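Puertas abiertas en Zaltholm: una tarde moviendo brazos ajenos

Me había imaginado otra cosa. Cuando Bokis anunció que abría su taller de Zaltholm al público, pensé en chispas y operarios con casco. Lo que encontré fue un pasillo con moqueta, café de máquina y una cola de gente esperando turno para ponerse unas gafas.

El reparto era en grupos de 40. A nosotros nos tocó a las cuatro, con Ngân Đinh de guía, que habla deprisa y contesta a todo, incluso a lo que no se le pregunta. Primero pasamos por la sala de Cliner, el brazo pequeño que se enseña a mano: lo agarras por la muñeca, lo llevas hasta el vaso, lo traes de vuelta y él guarda el recorrido. Un señor de mi grupo lo guió con tanta delicadeza que parecía sacarlo a bailar. Yo tiré el vaso. Ngân borró mi intento con una tecla y una sonrisa muy profesional.

Después vino el control remoto. Uno se sienta, coge dos mandos y maneja un robot de dos brazos dentro de una simulación, con su mesa, sus trastos y hasta cuadros en la pared. Llevan 3664 demostraciones guardadas y, según nos contaron, las malas también sirven, siempre que estén etiquetadas como malas. Me sentí útil por primera vez en la visita.

Lo difícil es la profundidad. Crees que la pinza está encima de la caja y está a un palmo, o detrás, o en otra provincia. Además, el propio cuerpo del robot tapa media mesa – como conducir un autobús desde el asiento de atrás.
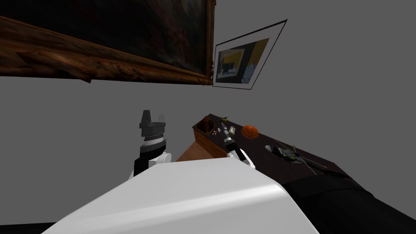
Genalyn Buenaventura opinaba, mientras hacíamos cola para devolver los mandos, que enseñar a mano es mejor escuela, porque notas en la muñeca cuándo el brazo se resiste, y que con los mandos se aprende sobre todo a tener paciencia. Ngân no le dio la razón del todo: a mano solo se puede enseñar a un robot que tengas delante, y el de la simulación no se cansa ni rompe vajilla.

Salimos a las seis. En la tienda vendían una pinza de llavero que no cierra bien. La compré.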